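Setting up a fair side-by-side test for two grippers in simulation
Posted 19 Jan 2020 in Tutorials

I've been going back and forth between two parallel grippers for weeks now, the Lustell and the Nevus, and I finally got tired of comparing them by gut feeling. So I sat down and built a proper test in the simulator. It took one evening (okay, one long evening) and you can copy the whole thing.

What you need

A simulator that lets you swap the end of the arm without touching the rest. I use Iturra with the Hostero arm model, but any six-joint arm will do. You also need both gripper models at the correct scale. Check this first! My Nevus file came in at 1000 times its real size, which made for a very exciting first run.

Step 1: Match the wrists

Mount each gripper and measure from the wrist flange to the fingertips. Mine differed by 7 mm. Put that number into the tool offset so both sets of fingertips land on the same point. Skip this and the longer gripper will bump into everything and look worse than it is.

Step 2: Match the speed and force

Set the closing speed and the force limit to the same values for both. Then open and close each one on nothing at all and watch the joint plot. If one of them wobbles at the end of its travel, turn up the damping until it settles.

Step 3: Add the wrist camera

Kornél Pintér talked me into this and he was right. Fix the camera to the wrist, pointing out past the fingers, and use the same mount for both grippers. If you're using a wrist joint that turns 180 degrees, send it to both ends and make sure the camera doesn't pass through the arm on the way.

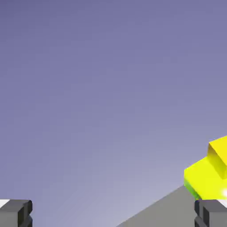
Camera placement is where I lost most of my evening. You want both fingertips in view with the fingers open, and you want the object well between them before you start closing. With the fingers spread wide at the two bottom corners there's a nice big gap to aim with, but the yellow blocks are way over on the right, with the top one running out of view. I don't start a grasp from a pose like that - I shift the wrist sideways and take another look.

Step 4: Run it

Save a list of start poses and play the same list for each gripper. I let mine go for 1000 tries each overnight. Log the pose, the final finger gap and whether the object is still held after the lift. Keep the failed ones too, and sort them by start pose before you change any settings.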